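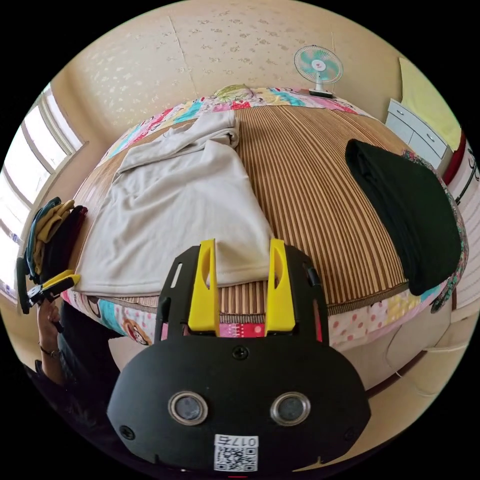

A bed makes a good folding table. The striped mat underneath gives you a flat place to work.

How to fold your clothes (and why it works)

Search Mudell Kids Search Topics A to Z

Clean clothes have to go somewhere. You can push them into a drawer in a big ball, and the drawer will probably close. But the shirt you want will be at the bottom, and it will have creases all over it when you pull it out.

Folding takes a bit longer. It makes each piece of clothing smaller and flatter, so it can sit on top of another one. Most kids can learn to do it well by the time they are six or seven, and it gets faster with practice.

What is a crease?

Cloth is made from threads, and threads are made from tiny fibres twisted together. When you bend the cloth, the fibres bend too. If the cloth stays bent for a long time with something heavy on top, the fibres start to keep that shape. When you open the cloth out again, you see a line. That line is a crease.

A neat fold makes a few straight creases. A ball makes lots of creases going in every direction. Cotton creases easily. Wool and stretchy fabrics spring back more, so they can look fine even after being squashed.

Water and heat make fibres easier to bend. This is how an iron works. It is also the reason clothes that sit in a warm dryer come out wrinkled. If you can, take them out as soon as the dryer stops.

Start with a flat place

You need a space bigger than the thing you are folding. A table is fine. A bed is often better for large clothes, as long as you pull the covers smooth first. A very soft bed can be tricky, because the cloth sinks in when you press on it.

Some families put a woven mat on the bed. In hot parts of the world, people sleep on mats made of bamboo or rattan in summer. Air can move under and through the mat, and the smooth strips feel cooler against your skin than a thick blanket does. In the colder months the mat can be put away.

Mats are handy for folding, too. If yours has stripes, you can line up the side of a shirt with one of the stripes and see right away if it is straight.

Folding a sweatshirt

Lay the sweatshirt face down. Smooth it with your hands, starting in the middle and moving out to the sides. Feel for lumps. A lump usually means a sleeve is twisted or the back has bunched up near the neck.

Fold one side in toward the middle, then lay the sleeve down along the back. Do the same on the other side. You should now have a long rectangle. Bring the bottom edge up to the neck, and turn the whole thing over. If it is a thick sweatshirt, stop there. If you fold thick cloth too many times it pops open again.

Hoods can be folded down flat over the back before you bring the bottom up. 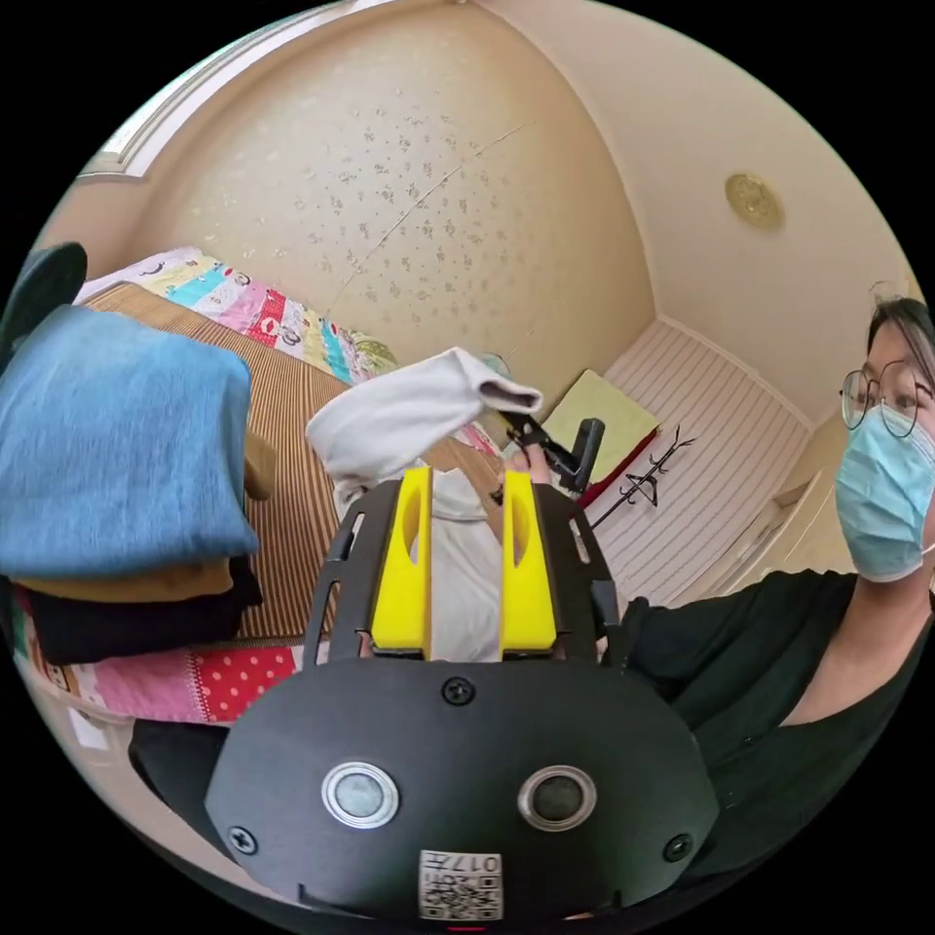 Folded clothes in a stack, with a pink polka dot cloth at the bottom. The white cloth is still to one side.

Building a stack

A stack is like a tower. It stays up when the bottom is wide and flat, and it leans when one layer is thicker on one side than the other. Look at the edges of your folded clothes. One edge has a single smooth fold, and the opposite edge has all the loose layers. The smooth edge is usually fatter. If every fat edge faces the same way, your stack will lean. Turn every second piece around and it will sit more evenly.

Put big things at the bottom and small things on top. Slippery fabrics slide, so put them between rougher ones. Denim and fleece both grip well.

You can sort your stacks in different ways:

By person, if you are folding for the whole family
By type, with all the shirts together and all the pants together
By drawer, so each stack goes to one place

We use cookies to remember your settings. Accept Manage choices
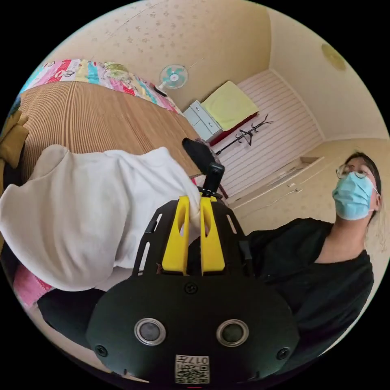 Svenja Kaufmann
Home and Everyday Science Writer, Mudell Kids

Large, floppy things

Big pieces of cloth are hard to fold alone. When you hold one edge, the rest hangs down or slides away to the side. Gravity pulls on all of it at once, and your arms are only so long.

Find two corners first. Hold one in each hand and let the cloth hang. Bring your hands together so the corners meet, then lay the cloth on the bed and smooth it. Now it is half as wide, and you can do the rest lying flat.

With a helper, each person takes two corners. Walk toward each other until the corners touch. One person holds all four while the other picks up the fold at the bottom.

What about quilts?

A patchwork quilt is made from many small pieces of fabric sewn together. It often has a top, a soft middle layer and a back. The middle layer traps air, and trapped air keeps you warm. It also makes a quilt bouncy. Fold it loosely, and try folding it in a different place each time so the same patches don't always get the crease.

Words to know

Crease – a line left in cloth after it has been folded or squashed
Fibre – a very thin strand that can be twisted into thread
Rattan – a climbing palm with long stems used for weaving

Get a new topic every Sunday. Enter a parent's email address Sign up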